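The Last Drawer
By Uriel Gallegos
8th January

For years I've kept a list of chores I'd hand to a machine tomorrow. Vacuuming came off it long ago. Folding shirts is still there, and so is the job that has me most excited this winter: putting small parts away in small drawers.
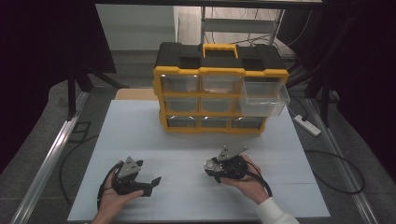
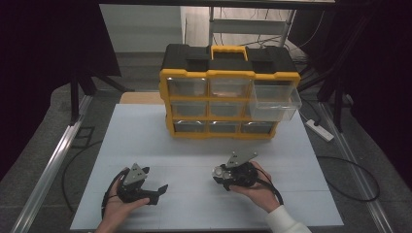
Hand-held grippers at the table, with the top right drawer out.

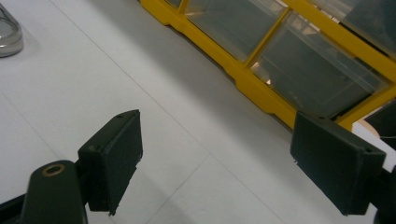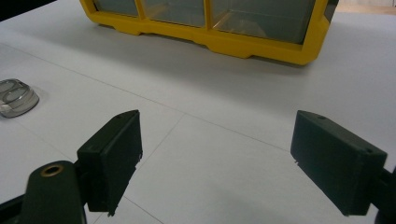

Can a machine tidy a workbench yet? I've spent most of January asking, and the best answer I can give is "sometimes, and it's wonderful when it does." Think about what a plain parts organizer asks of you. The yellow one on the white table has nine clear drawers in three rows of three, and clear plastic is rough on machine vision - it reflects, it shows you the shadows behind it, and one front looks a lot like the next. Then you have to pull one drawer straight, without dragging the whole box along, and stop before it drops in your lap. My hands do all that while I'm looking for my coffee.

At Wirkon, a small repair shop that fixes sewing machines, they tried a robot arm on exactly this job. Over one long stretch it was asked to open a drawer, drop in a screw and close it again 1861 times. It failed 289 of them, mostly on the closing. A drawer goes in a little crooked, catches, and the arm keeps pushing with total confidence. I watched it jam the same drawer twice and then, on the next go, wiggle it loose and slide it home. I cheered out loud!

Qiu, who runs the bench there, was less impressed. "I'd still have to check every drawer," she told me. "But I'd rather check than sort."

What I love is how much of the teaching now starts with people's hands. You hold the gripper yourself, do the chore, and the recording becomes the lesson. I tried it at Brultel, where they let me loose for an afternoon (thank you, and sorry about the washers). With two stiff fingers in place of ten soft ones, I was terrible. I missed handles. I knocked things over. After that I had a lot more respect for any arm that gets it right at all.

The home is harder still. A shop has one bench and the same boxes every morning, while my kitchen has a junk drawer that fights back. Varker, a start-up that hopes to put an arm on a rolling cart, has gathered 720 practice runs with kitchen drawers alone, and its team says wet hands, sticky runners and stray spoons still beat it regularly.

I'd take one for the garage right now, crooked drawers and all. I have four coffee cans of mixed screws waiting for it.

Contact the magazine | Copyright, all rights reserved | Back to top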